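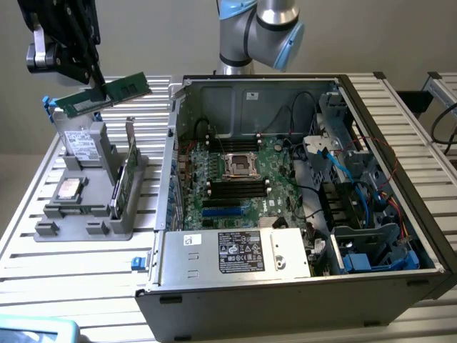 jhagedorn-lp

Gotix — Wortliste und Satzpaare Deutsch/Friesisch-Platt, Stand Oktober

Readme, bitte erst lesen, dann runterladen. Kurzfassung: Textsammlung aus alten Gemeindeblättern, abgetippt und korrigiert, dazu Satzpaare mit hochdeutscher Übertragung. Kein Audio. Audio liegt bei Bumimis, anderes Archiv, andere Lizenz.

Was drin ist

saetze.tsv — die Satzpaare, Tab-getrennt, UTF-8 ohne BOM
wortliste.tsv — Lemma, Schreibvarianten, Wortart, Bedeutung
quellen.tsv — Blatt, Jahrgang, Seite, Zustand der Vorlage
notizen.txt — mein Gekritzel beim Abtippen, unsortiert

Quellen sind 76 Hefte, der größte Teil aus Irkholm, der Rest aus den Nachbardörfern. Zwei Hefte doppelt vorhanden, einmal mit und einmal ohne Beilage. Habe beide dringelassen, Kennung endet auf a bzw. b. Wer Dubletten nicht will: filtern über Spalte quelle.

Herkunft

Hefte lagen im Pfarrarchiv, durften auf dem Flachbett gescannt werden. OCR mit Arnaud, Modell für Fraktur, danach Zeile für Zeile von Hand. Die Fraktur-Hefte sind deutlich schlechter als die späteren. Langes s und f werden gern verwechselt, das meiste ist raus, aber nicht alles. Wenn irgendwo "faen" steht und "saen" Sinn ergibt — Bescheid geben.

Spalten in saetze.tsv

id — fortlaufend, Lücken sind Absicht (gestrichene Sätze, Nummern werden nicht neu vergeben)
platt — Satz in Originalschreibung
platt_norm — vereinheitlichte Schreibung, siehe unten
hd — hochdeutsche Übertragung, eher wörtlich als schön
quelle — Verweis auf quellen.tsv
sicher — 0, 1 oder 2

Zu "sicher": 2 heißt gelesen und verstanden. 1 heißt gelesen, Bedeutung aus dem Zusammenhang. 0 heißt geraten. Für Training oder Statistik die 0er bitte weglassen, für die Wortsuche sind sie manchmal trotzdem ganz nützlich.

Normalisierung

Die Blätter schreiben, wie es dem jeweiligen Pastor gefiel. Lange Vokale mal doppelt, mal mit h, mal gar nicht markiert. In platt_norm durchgehend doppelt in geschlossener Silbe, einfach in offener. Keine Akzente. Namen und Flurnamen bleiben immer wie im Heft. Diphthonge habe ich in der ersten Fassung falsch behandelt, jetzt korrigiert, alte Fassung bitte nicht mehr verwenden.

Umfang der Sätze: von Einwortzeilen (Überschriften, Ausrufe) bis zu Predigtsätzen mit über 100 Wörtern. Die ganz langen nicht zerlegt. Satzgrenzen im Original sind sowieso Geschmackssache, viel Semikolon.

Bekannte Fehler

– Wortliste hat 700 Einträge, davon etliche ohne Wortart. Kommt noch.
– Kirchenlatein steht teilweise in der Spalte platt. Gehört da nicht hin.
– Preise und Maße im Anzeigenteil sind ungeprüft, Tinte verlaufen.
– Bei Heft 31b fehlt in quellen.tsv die Seitenangabe.
– Anführungszeichen sind gemischt, gerade und typografische. Beim Einlesen Quoting auschalten, sonst verschluckt pandas halbe Absätze.

Nicht enthalten

Tauf- und Sterbeanzeigen. Absprache mit dem Archiv, auch auf Nachfrage nicht. Ebenfalls raus: die Liedtexte, Rechte unklar. Fotoseiten gab es eh kaum.

Einlesen

Tabulator als Trenner, erste Zeile ist Kopfzeile, leere Felder sind wirklich leer und kein "NA". Excel macht aus einigen IDs ein Datum — lieber LibreOffice, Spalte id als Text importieren.

Lizenz

CC BY 4.0 für Abschrift, Normalisierung und Übertragung. Die Vorlagen selbst sind gemeinfrei, soweit ich das beurteilen kann. Nennung als "Gotix-Wortliste" reicht. Scans gebe ich nicht weiter, die liegen beim Archiv und müssen dort angefragt werden.

Korrekturen

Am liebsten als Issue mit id und Vorschlag, ein Satz pro Issue. Sammel-Pull-Requests quer durch alle Dateien kann ich schlecht prüfen. Ich gehe die Sachen dienstags durch, meistens jedenfals. Wer Irkholmer Platt noch selbst spricht: besonders gern melden, vor allem zu den 0ern. Bei Werkzeugnamen und allem rund ums Torfstechen bin ich völlig raus.

Nächste Fassung bekommt die fehlenden Wortarten und eine eigene Spalte für die Flurnamen.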